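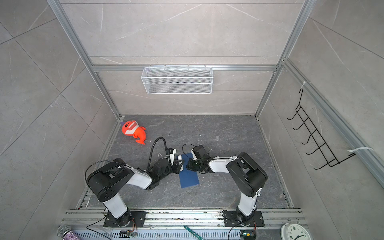

The two arms over the blue cloth, with the shark keeping them company.

Monday was a recording day, and I've been wanting to write about one of those for ages, so this is it! People who read this blog for the woodwork can skip to next week.

We're teaching the pair of them to work as a team, and the way you do that (the way we do it, anyway) is by showing them. You take hold of the controls, you do the job yourself through the arms, and every joint angle and every camera view gets saved. Then you do it again. One go is called an episode, and the plan for May is 3000 of them. We're at just over 2000, which sounds like nearly there until you sit down and do an afternoon of it.

The job at the moment is a handover. The left gripper picks up something small, brings it to the middle, and the right one reaches across and takes it. I could do that in my sleep with my own two hands. Through the arms it took me most of my first morning to get one decent pass, and I whooped so loudly that Boyang Duan came in from next door to see what had broken.

Boyang is the one who set the rules for what we keep. I used to bin every attempt where I fumbled, and he made me stop. If the grip slips and I go back and fix it, that's a lovely episode, he says, and the fix is the bit the model can't learn from a perfect run. What does get thrown out is dithering. If I hover for ages trying to make my mind up, the model learns to hover too, and we had a whole week in the spring of arms that just hung there facing each other like two people stuck in a doorway.

We also shift things between episodes. The cloth gets turned a bit, the shark goes somewhere else, the clear cup moves forward or back. That cup is a menace, by the way. Against the dark stone pattern I can hardly see it myself, so I'm very curious what the model will make of it.

My best run so far is 57 kept episodes in one sitting, and my shoulders told me all about it afterwards. I do 24 and then get up for tea now. The later ones are much smoother for it, and you can see it in the plots.

The first model trained on the Plutside batch should be ready soon, and then I get to take my hands off and watch. I can't wait! I'll put up a post whichever way it goes, and if anyone has tips for clear plastic on a dark surface, the comments are open.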